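Home | Our Work | News | Reports | Contact

Birnmont Shared Table: Autumn Progress Report to the Lucero Fund
2 min read
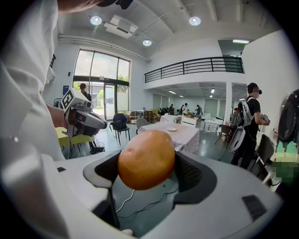 We are now well into our second season of teaching people to set and clear a table, and I'm so glad to tell you that your grant has carried us further than I dared hope back when we first wrote to you! By the end of October we had given 201 practice places at the Pivari room, most of them to people getting ready to live on their own for the first time. The room suits us beautifully, with its white walls and the tall window looking out onto green trees, and we keep the lesson simple – a cloth on the table, a small white plate, a piece of round orange-brown fruit to bring over and put down. You would be surprised how much talk comes out of that one little job (where does the plate go, who sits where, do we peel it now or later).

On the money side, we have spent the first part of the grant on tablecloths, plates and groceries, and 40 of the places were paid for by the extra sum you kindly added over the summer. The fruit bill is higher than we planned. We would like to move a little over from printing, if you are happy with that.

Two things are behind. The recipe cards are still with Bralard, who are redoing the lettering in a larger size, and the evening group has only met four times. We tried starting at 6 and people came in tired and hungry, so we now eat first and practice afterward, and it goes much better.

Next we want to add soup, which means bowls and ladles and probably a good deal of mopping. I will send the costs with the winter figures.

With warm thanks,
Dindo Espiritu

Comments

Marge T.: My nephew lays the table at our house now. Forks on the wrong side but I'm not complaining!

pv_reader: Will the evening group run over the winter too?

Dindo Espiritu: Yes, same room, do come along.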